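Galería: ropa de cama y textil del dormitorio

Textos: Yeison Quispe
Serie Rivadeneyra, apartamento 22

Esta galería recoge el estado del textil en el dormitorio principal del apartamento 22, dentro del inventario de septiembre. El inventario completo suma 349 referencias entre sábanas, fundas, toallas y paños. Se publica la parte correspondiente a la cama, con las notas de plegado y almacenaje que aplicamos en todo el edificio Rivadeneyra.

Sábana bajera. Color beige, tejido liso. Se revisa siempre puesta y sin colcha, con luz de techo. Las arrugas largas y poco profundas son normales en una bajera de este tamaño y no cuentan como defecto. Sí se anota el fruncido irregular en los bordes, que suele indicar una goma dada de sí o una esquina mal asentada. Corrección: levantar las dos esquinas del mismo lado, estirar en diagonal y volver a meter.
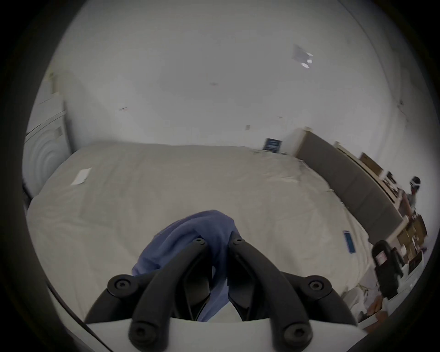 Paños y piezas sueltas. Se pliegan sobre la propia cama, de uno en uno. Primero se sacude la pieza, después se busca una esquina y se extiende hasta que el tejido quede plano. Pliegue en tres a lo largo y en dos a lo ancho. Las piezas azules van en la balda superior del armario, separadas de las blancas, con el lomo del pliegue hacia fuera.

Armario. Módulo Skasten de dos puertas, baldas regulables. Altura máxima de pila: 22 cm. Por encima de esa medida las piezas inferiores se marcan y hay que repasarlas con plancha. La balda baja queda reservada para mantas y para la funda nórdica de repuesto.

Lavado. Programa de algodón, 2 ciclos de aclarado, detergente Bratateo sin suavizante. El suavizante reduce la absorción de los paños y deja residuo en la goma de las bajeras. Secado en tendedero Drurker, con las pinzas en la costura y nunca en el centro de la pieza.

Etiquetado. Cada pieza lleva un código cosido en el dobladillo corto. La numeración del dormitorio empieza en 2,000 y sigue el orden de entrada en el armario. Las piezas retiradas conservan su código y no se reasigna a otra. Si la etiqueta se ha descosido, la pieza pasa a la bolsa de costura y se anota en la hoja de incidencias.

Pendiente para la próxima revisión: fundas de almohada, protector de colchón y cortina. Las toallas del baño tienen galería propia.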